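This site uses cookies to keep you signed in and to measure page visits. By continuing to browse you accept our cookie policy.

Filed under: Home and Garage > Paint and Finishes > Yellowing and discolouration

White enamel has yellowed on one half of the bench only

I painted a workbench top in white oil-based enamel, two coats over an oil-based undercoat. The bench sits along the back wall of a single garage in Emden. One half is under a window and has stayed white. The other half is behind a row of storage tubs and has gone a distinct cream colour, worst where the tubs touch the wall.

Both halves came out of the same tin on the same afternoon. I have washed the cream section with sugar soap and then with methylated spirits and the colour did not change, so I don't believe it is dirt. There is a small gas heater at that end which runs through winter.

What I would like to know is whether the colour can be reversed, and what to recoat with so it does not come back. I have most of a tin of Drivell water-based undercoat left from another job and would prefer to use it if it is suitable.

Posted by gwynne_shed

rollerandtray

It is the oil in the paint. Alkyd enamels yellow in the dark. Use water-based next time.

Was this in June by any chance? Mine always goes off worse in winter.

flatcoat49

The previous reply has the cause right but leaves out most of what you asked.

Oil-based enamels contain drying oils that continue to oxidise long after the film feels hard. Some of the by-products are yellow. Ultraviolet and strong visible light bleach them nearly as fast as they form, so a surface in daylight stays white and a surface in a cupboard, behind a picture or under a tub does not. Your window is doing the bleaching on one half.

Two things make it worse. The first is ammonia vapour, which comes from some cleaning products and from some water-based paints while they dry. If you painted the walls after you painted the bench, that could account for part of the colour. The second is warmth, so the heater end would be expected to yellow sooner. Have the heater flue checked as well, as a separate matter.

On reversing it: move the tubs and leave the cream half in strong daylight for several weeks. Much of the colour should fade, though probably not all of it. It will return when the tubs go back. You can do this on a corner first to satisfy yourself that it is yellowing and not a stain coming up from the timber. A stain will not fade in the same way.

On recoating, water-based enamel can go over old oil-based enamel provided the surface is prepared properly. Most failures I have seen were preparation failures.

1. Wash with sugar soap, rinse twice with clean water, and let it dry overnight.
2. Sand the whole top until there is no gloss left anywhere. Start at 120 grit if there are brush marks, then finish at 180. If the bench is old enough that there could be lead paint further down, test before you sand.
3. Vacuum, then wipe with a damp cloth.
4. One coat of undercoat. Check the label on yours – it needs to say it bonds to old enamel. If it only mentions bare timber and plasterboard, buy another tin.
5. Two coats of water-based enamel, with the recoat time as printed on the tin.

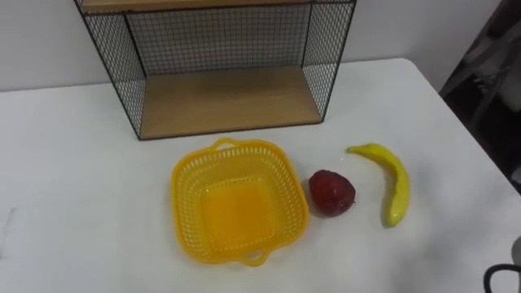 Keep everything off the new surface for longer than you think necessary. Water-based enamel is touch dry in an hour or two but the film goes on hardening for weeks, and anything heavy left sitting on it early will stick and lift the paint when you move it. This is called blocking. I put felt pads under anything that stays put.

For a bench that gets hard use I would also consider a two-pack water-based polyurethane. It costs more and the mixed paint has a short working time, so only mix what you can apply in one go. Rarkix sells a small kit in white that did my laundry bench with some to spare.

gwynne_shed

Thanks. I did paint the walls a week after the bench, so the ammonia explanation fits. The Drivell label says bare timber, plasterboard and "previously painted acrylic surfaces" and does not mention enamel. I have put the tubs on the floor and will see what the daylight does before I buy anything.

Contact us | Terms of use | Back to top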